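Shared Tables and the Case for Linen Standards
Opinion
By Mirta Urrutia

The Gresdale Council of Community Halls will vote in September on whether to remove table linen from its standard hire agreement. The proposal before members would leave each hirer to supply coverings, or to go without. I write to urge member halls to vote against it.

The argument in favor is simple and deserves a fair hearing. Laundering is expensive. Cloths are stained, scorched, and now and then carried off with the leftovers. The Hedavov hall reports that it replaced 88 cloths last year, and its manager, Sorin Mocanu, has written to members that the money would have paid for a new water heater. Halls of that size cannot absorb such costs indefinitely, and the Council should not pretend otherwise.

Yet the proposal treats linen as a decoration, to be dropped when budgets are tight. Our members have long taken a different view. A hall is hired for funerals, naming days, retirement suppers, and the annual meetings of societies with very little money. Many of the families who come to us are hosting more people than they have ever hosted before. A covered table tells their guests that they were expected. Take the cloth away and the wealthier hirer will bring one, while the poorer hirer will sit at bare folding tables. The Council was founded to narrow that gap.

There is also the practical matter of the tables themselves. The Bullevbridge hall owns tables bought over 200 months ago, and they remain in service largely due to the habit of covering them. Refinishing a worn top costs a good deal more than washing a cloth. The figures circulated to members on Wednesday include laundry but make no allowance for this wear, and I would ask that they be corrected before the vote.

Sowmya Gounder of the Coman hall has suggested disposable paper coverings as a compromise. I respect the effort to find middle ground. Paper tears at the corners, slides under a serving dish, and must be hauled away at the end of the night at the hall's expense. Coman tried it for one season and returned to cloth.

A better course is open to us. Eleven halls already send their washing to the same laundry under separate contracts, each at its own rate. A single contract would lower the price for all of them. Patterned cloth should be permitted in place of plain white, as small stains show less on a print and a cloth can therefore stay in use longer. Hirers who return linen badly damaged should pay a fair charge, stated in the agreement and applied evenly in every hall.

None of these measures requires new staff or a rise in hire fees. They ask only that members act together on a matter they have so far handled alone. I hope the Council will refer the proposal back for further study and put the shared contract to members at the following meeting.

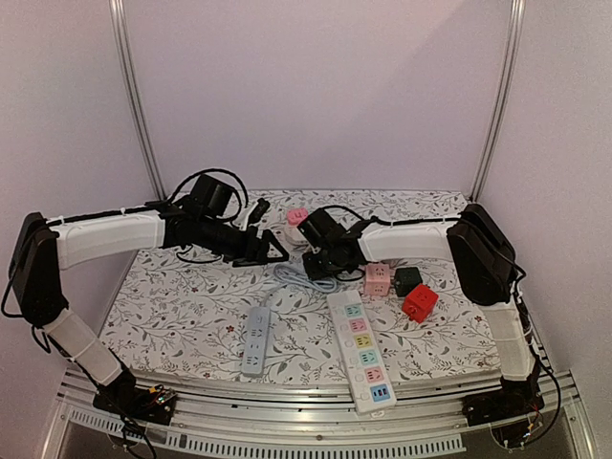
A white cloth printed with leafy vines and small red flowers.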